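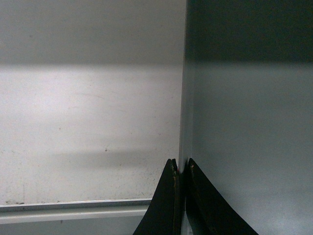 Lorgate opened its test hall to visitors in January, and the first station on the route was also the least crowded. The subject there was wall inspection: an arm approaches a vertical surface, stops short of it and surveys it before any contact is permitted. "People walk past because nothing gets picked up," said the engineer running the station, who has worked on the Flesness arm program from the beginning. "Most of our hours go into this part." The fingers were pointed up at a corner between two gray panels, one bright and one in shade, with the gap between the tips lined up on the edge. The engineer considers that a harder target than it looks. "You have one face that is nearly white and one that is a good deal darker. Set the exposure for one and you lose detail on the other."

The lit panel carried faint specks and smudges, more of them toward the rail at the bottom. I asked whether the software could tell a mark from a shadow. "Sometimes. A shadow with a straight edge is easy, and when the edge continues at the same height on the next face, easier still. A soft patch is where it goes wrong. It gets reported as dirt."

The current reference set holds 3823 wall views, of which 444 contain an inside or outside corner. The engineer would like the second figure to be larger. "Flat wall is cheap to collect. Corners take setup time, and there is a limit to how many we can do in a shift." Each approach is repeated 48 times before the settings are changed.

The fingers are flat black plates, tapered toward the tip, and the coating had chipped in places along the edges. According to the engineer, coating wear is logged but does not by itself trigger a replacement. "We replace on geometry. If the tip is out of shape, the plate goes. Color is not a criterion."

Planning runs on a package called Rarus, which Lorgate licenses and has modified. The engineer was reserved about the modifications, except to say that they concern stopping distance. The standard version slows down at a fixed distance from any surface. Lorgate's version scales the distance with the confidence of the depth estimate, so the arm slows earlier in front of a surface it reads poorly.

Did the open day produce anything useful? "Questions about price, mainly. One visitor asked what happens at corner 100 if the first 99 were fine. I said we inspect it the same way." The station stays in place until spring, when the panels will be swapped for a textured set.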